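Brurkholm shop ships first Zitum practice boards to Dasturdale

2021-07-15

BRURKHOLM - A small workshop on the east side of town has begun delivering a practice board built around the most ordinary parts of a control panel: push buttons, toggle switches, sliders, a rotary selector and a set of patch cables. The first boards went to the evening school in Dasturdale, where they will be used in an introductory course on wiring and panel work.

The board is called the Zitum and is made by Dhillon, a firm that until last year mostly repaired test benches and built replacement panels for local plants. Dasturdale has ordered 77 of them. The order is the largest the shop has taken for a single product, and it will be filled in batches through November.

Océane Marchand, who runs the product side at Dhillon, said the idea came out of the repair work. Panels kept coming back with the same complaints. Plugs had been pulled out by the cable, switches had been forced, and sliders had been shoved past the end of their track by people who had never been shown how far they travel.

"We fixed the same slider in the same plant four times," Marchand said. "At some point you would like to meet the person using it and hand them something to practice on."

The Zitum is a long box in three modules, finished in gray and a darker blue-green. The modules join along edges cut like jigsaw pieces, and the same kind of joint is used where the top panels meet the fronts. Marchand said the joints took longer to settle than anything else in the design. Early versions used a straight edge with brackets behind it, and the modules crept apart when the box was picked up by one end. 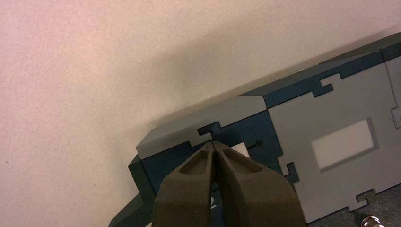
The cut edges also make repairs easier, according to the shop. A cracked front can be swapped out without replacing the whole module, and a school can order a single panel. Dhillon plans to keep spare panels in stock in Brurkholm and to mail them out the same week. Parts that wear faster, mostly switches and cables, will be sold in small packs.

Dasturdale asked for one change before it signed. The school wanted the parts that beginners start with kept together at one end, so that two students could share a board without reaching over each other. Dhillon put the sliders and the buttons on one end module and the patch panel on the other, with the toggle switches between them.

The sliders run next to a printed row of numbers, and the first exercise in the course is simply to set them where the instructor calls for. Students then move on to the push buttons, which are different colors so the instructor can call those out too. The school's course outline gives the first evening to this and nothing else. 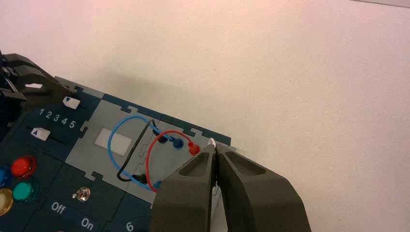

The slider track on the Zitum board is numbered 1 to 5. The colored push buttons are on the same module.

Marchand said some buyers have asked why the early exercises are so plain. Her answer is that people coming to the work as adults often have not handled a panel at all, and that the instructors she spoke with wanted something students could get right on the first night. The shop tried a version with more controls packed onto each module and dropped it after a trial evening in Dasturdale. Students spent most of the time asking which part the instructor meant.

The patch cables come later in the course. Students are given a sheet showing which sockets to connect and have to match it on the board, then undo the connections and set up the next one. Instructors look at whether the plugs are fully seated and whether the student is holding the plug or tugging on the cable. That last point matters to the shop more than to anyone else. Bad cable habits were behind a good part of its repair work, Marchand said, and a damaged cable is hard to spot from the outside.

Cable length was another thing the trial evening changed. The first set was too short and pulled tight between sockets, which made it hard to get a finger around the plug. The cables now have enough slack to loop over the panel. A few instructors thought the loops would get in the way of reading the socket layout, and they asked for the colors to be easy to tell apart - the cable and the plug on a line are meant to match.
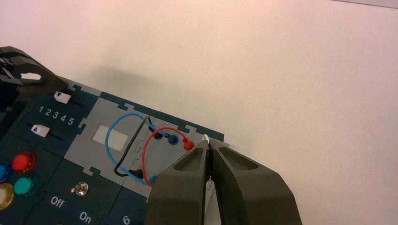

Course places and cost

The Dasturdale course runs for 12 evenings and is open to any adult in the county. No background in electrical work is required. Students do not need to buy a board, and tools are supplied at the school. The first group is full. A waiting list is being kept for the second group, which starts in November, and people already on it will be contacted in the order they signed up.

The boards stay at the school during the week. Students who have completed the first part of the course may take one home over a weekend if they sign it out at the front office, which was part of the reason for the handles. The original box had none. Marchand said she carried one up the stairs to the trial evening with her arms wrapped around it and had the shop drawing up handles by the following morning.

Taking a board home comes with a short list of rules. It is to be kept on a flat table and away from sinks and stoves. Cables are to be returned with the board. Anything that stops working should be written on the card and left alone, even if the student feels able to fix it. The school will not charge for normal wear, but it will charge for missing cables.

Some instructors had wanted the front of each box to be left open so students could look inside. The shop decided against it. Small screws hold the fronts on, and opening up a board is part of the final evenings of the course, done at the bench with an instructor there. Dhillon is putting together a separate set of loose panels for that part, so that the boards used by beginners are not taken apart every term.

The middle module has drawn the most questions from people who have stopped in at the shop. It holds the two toggle switches, with the words "Off" and "On" printed on either side of the lower one, and a small display window near the back. The display is not used in the first half of the course. Marchand said that was at the instructors' request, after students in the trial watched the window and forgot to look at their hands.

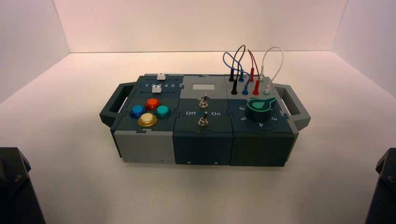

The three modules joined, with a carrying handle at each end. Patch plugs stand on the module at right.

The rotary selector at the front of the patch module is used in the same later section as the cables. Students set the selector, make the connections called for on the sheet, and then go back to the switches. By the end of the course they are expected to work through a full sheet without help. There is no timed test. The school considered one and decided that it would push people to rush the plugs.

Next steps for the shop

Dhillon has taken on two people to help with assembly and has moved its repair counter to the front of the building to free up bench space. Repairs are still being accepted, though customers should expect to wait longer than usual until the Dasturdale order is finished. The counter is open on weekday mornings. Larger panels should be booked in by phone first.

Each board is put together by one person from start to finish and then checked by someone else, who moves every slider, presses every button and seats every plug before the box is closed up for shipping. Boards that fail go back to the person who built them. Marchand said the most common fault in the first batch was a slider that felt stiff near the end of its track, and the fix was a small change to the slot.

The shop has had calls from other schools but is not taking orders until the current one is done. It has not set a price for single boards. Marchand said private buyers have asked as well, mainly parents and a few retired electricians, and that the shop would like to sell to them once it knows how many spare parts the school goes through in a term.

A second set of exercise sheets is being written with the instructors in Dasturdale. It will use the same board, with longer sequences that take in all three modules, and will be sent to the school at no charge. The sheets are printed on one side only, after students in the trial said they kept losing their place when they had to turn the page with a cable in one hand.

People who want to join the waiting list can do so at the Dasturdale evening school office. The Brurkholm shop does not handle course sign-ups and has asked callers to contact the school directly.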